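Suporte > Manuais > Omalia — Estação bimanual > 4. Recolha de demonstrações
Imprimir esta página | Enviar por e-mail

4.2 Gravação de episódios

Esta secção aplica-se a estações já calibradas (ver 4.1). Cada episódio corresponde a uma demonstração completa de uma tarefa, do início ao fim, e é guardado num ficheiro próprio.

1. Fixe o tecido à mesa e estique-o até eliminar as pregas. Um tecido estampado é aceitável, desde que se mantenha o mesmo em toda a série.

2. Disponha os objetos dentro da zona alcançável pelos dois braços. Entre episódios, altere a posição e a orientação de pelo menos um objeto.

3. Leve os braços à posição de partida e confirme que os cabos não ficam presos nas juntas.

CUIDADO — Não introduza as mãos no recinto com os motores ativos. Para recolocar um objeto, passe primeiro a estação para o modo Pausa.

4. Inicie a gravação e aguarde dois segundos antes do primeiro movimento.

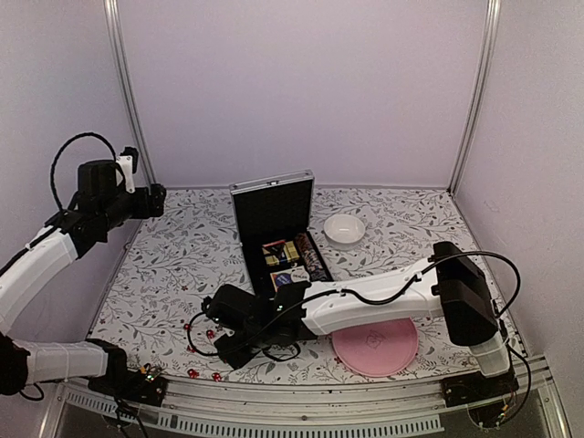 Braços direito e esquerdo sobre o tecido estampado, prato rosa à direita.
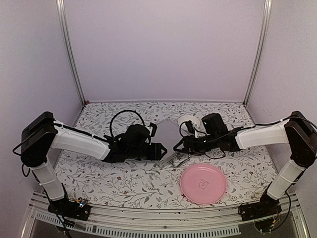
Manual Omalia — pág. 23

5. Execute a tarefa a velocidade constante. Evite paragens longas com a pinça no ar: o modelo tende a reproduzi-las.

6. Termine a gravação com as pinças afastadas dos objetos e classifique o episódio como Válido, Parcial ou Rejeitado.

NOTA — Os episódios parciais não devem ser apagados. São exportados para uma pasta separada e podem ser usados na avaliação.

7. Ao fim de 250 episódios, interrompa a série e repita a verificação de calibração. Um desvio superior a 3 mm em qualquer dos braços obriga a recalibrar.

4.2.1 Objetos com tampa ou rebordo

Em estojos abertos, a tampa pode ocultar parte do conteúdo a uma das câmaras. Rode o estojo até o interior ficar visível em pelo menos duas vistas. Nos pratos e taças, registe no campo Objeto a cor e a forma — por exemplo, «prato redondo rosa» — e use sempre a mesma designação.

O conjunto de referência fornecido com a estação contém 2,823 episódios e serve apenas para comparação de formato. Não o misture com gravações próprias.

Revisão técnica: Kyriaki Vasilakis

Contacto: suporte Travilance | © Travilance | Voltar ao topo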